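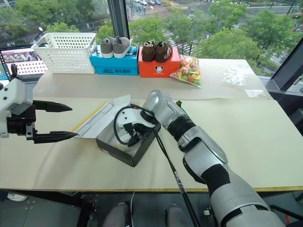

Returns to Flistex are accepted within 19 days of delivery. Footwear must come back in its own box with the lid and any tissue paper, like the white shoe's black box with its white lid, and the laces left in.

Which carrier do I use?
Drulto. Print the label from your order page and tape it to an outer carton. Labels taped to the shoebox are refused.

How long does a refund take?
About 2 weeks from receipt at the Sadden warehouse.

Can I exchange sizes?
Yes, once per order. Clearance items are excluded.

Last updated 2 Oct 2018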